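Reading Room > Historical & Literary Fiction

Thread: The Salt Ferry by Etelka Dudás, worth finishing?

marginalia_mo
Dec 20, 2021
I'm on page 70 and the boy still hasn't gotten on the ferry. The ferry is in the title. It's on the cover. So far we've had his grandmother's funeral, his uncle's bad leg, and a full chapter on how to gut an eel. Does it pick up or should I cut my losses?

plumblossom
It picks up once he gets to Deltdale. Give it until the customs house. I had the same trouble and then read the rest in two nights.

hal_in_the_stacks
I'm going to disagree with plum. It doesn't pick up, it just changes towns. He walks to Sovov, he's hungry. He walks to Nelorura, he's hungry and it's raining. The prose is lovely and I would've traded half of it for one person wanting something badly enough to do anything about it.

plumblossom
He wants to find his brother, Hal. It's on the back cover.

hal_in_the_stacks
It's on the back cover because you wouldn't learn it from the inside.

tobermory
The eel chapter is the best thing in the book and I'll hear nothing against it.

marginalia_mo
The eel chapter put me off dinner, so points for effect. Who is Jakab, by the way? He's been mentioned 3 times as though I should know.

tobermory
The brother. Well, he's called the brother. Keep going.

k_winnow
Spoilers, tobermory.

tobermory
I said keep going. How is that a spoiler?

k_winnow
"He's CALLED the brother." Come on.

marginalia_mo
I have now correctly guessed the ending, haven't I.

plumblossom
You've guessed the middle. The ending is a different matter, and I cried on a bus.

ruthless_reader
I listened to the audiobook and I think that helps. The narrator does the uncle in a sort of wheeze, and you stop noticing that nothing is going on. It's 12 discs if your library still does discs. Mine does, and disc seven skips, so I have no idea how he got out of the jail.

hal_in_the_stacks
He walked.

plumblossom
He did not walk! The laundress hides him in the cart. It's the best scene in the book, and it's where the red shirt comes back.

k_winnow
The red shirt is where she lost me. Dead mother's last gift, he outgrows it, he won't give it up, fine. Then it turns up every forty pages so we remember to be sad. My book group had a drink riding on it.

plumblossom
I thought it earned its place. He's nine when it fits him and fifteen when he finally trades it for the passage. That's the whole book right there.
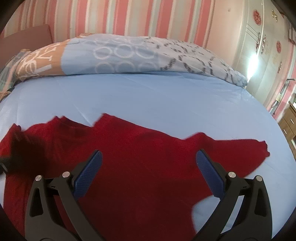
Red shirt on a blue sheet

marginalia_mo
Okay, I pushed on to the customs house. The clerk who stamps everything twice is very funny. I take back some of what I said. I don't take back the funeral.

hal_in_the_stacks
Wait for the letters. There's a run of letters in the second half, all in the same voice, including the one from the priest and the one from a child of six.

k_winnow
With Hal on the letters. The six-year-old uses "notwithstanding."

plumblossom
She dictates it to the priest!! It says so!

k_winnow
Huh. I may have skimmed that part.

tobermory
For anyone who likes this one, her earlier book is shorter and has a murder in it. No eels.

ruthless_reader
My e-reader says the complete trilogy is 2,688 pages. There's a trilogy?

hal_in_the_stacks
There's a trilogy. Book three is due in February and I've already put in my request, so please don't quote me back to myself.

marginalia_mo
He's on the ferry. Going to bed.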